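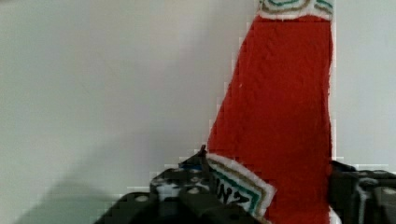

Visser replied:
Section 3 should state that grip force for knitted goods is set per item and recorded before the first cycle. The current draft leaves this to the operator.

Geston replied:
I disagree. With 188 items in our register, a per-item setting is unworkable. A limit for each fabric class is sufficient.

Visser replied:
A stocking and a scarf share a class and fold differently under the fingers. The class limit does not address this.

Gralter replied:
Please submit proposed wording by June 6.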